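Running a School Clothing Swap and Fundraiser: Tips From Our Gym Floor

Posted Apr 6, 2019

Our high school's student council held its second clothing swap last month and we raised $370 for the spring field trip fund, mostly from two-dollar bags. I love these things! You get a gym full of kids trading hoodies, the leftovers go somewhere useful, and the whole setup fits in a few car trunks. A lot of the work happens at home beforehand, so these are mostly laundry and sorting tips, with a few for the day itself.

Start collecting early

Put the bins out three weeks ahead. We had one by the front office and one by the gym doors, and the gym one filled up twice as fast. Tape a list of what you take right on the lid. Ours said clean tops, pants, sweaters, jackets and scarves, no underwear, no single socks. You'll get single socks anyway.

Wash it all again

Even if the bag says it's clean. Something that sat in a closet since September smells like a closet, and one musty bag can spread to the whole rack. Cool water, half the usual soap, and a cup of white vinegar in the rinse. For collars and cuffs I rub in a little Clorerer stain bar and leave it for 11 minutes (one song list, in my house) before it goes in the machine.

Treat knits gently

Sweaters are the best sellers at any school swap, so they're worth the fuss. Turn them inside out, wash on delicate, roll them in a towel to press out the water and dry them flat. Never hang a wet sweater – the shoulders grow little horns and they don't come back out. A fabric shaver takes care of pilling in no time. Mine is an old Wito and it's still going strong.

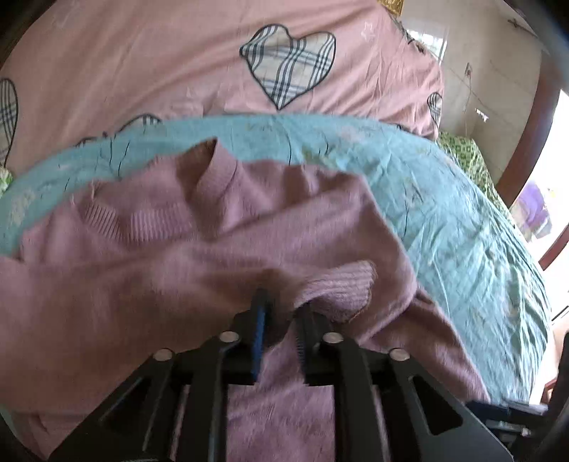 Sort by size first, then by type

We did it the other way around our first year and it was a mess. Kids shop by size. Make a pile for each size on a bed or a big table, then split the piles into tops, bottoms and warm things. Bag each group and write on the bag with a fat marker. Masking tape works too, but it falls off in a cold garage.

Do a quick repair night

Invite a few friends over, put out snacks, and fix what you can. Missing buttons, dropped hems, a stuck zipper (run a pencil tip along the teeth, it's like magic). Anything that takes longer than one episode of something goes in the rag bag. We got through a huge amount this way and it was my favorite evening of the whole project!

Soft fabrics can wait in a heap until you get to them, but fold them the same night or you'll be ironing.
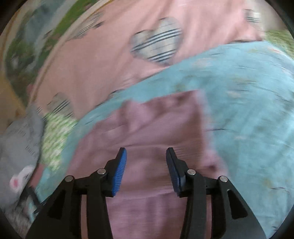 Getting through the soft stuff, one piece at a time.

On the day

Borrow the rolling racks from the drama department and ask early. Flindus bins stack well and slide nicely on a gym floor. Keep plenty of change in the cash box, put a mirror at each end of the room, and open the doors at lunch as well as after school. Lunch was our busiest time by far.

Save one rack of dressy clothes for the last hour – it gives people a reason to come back.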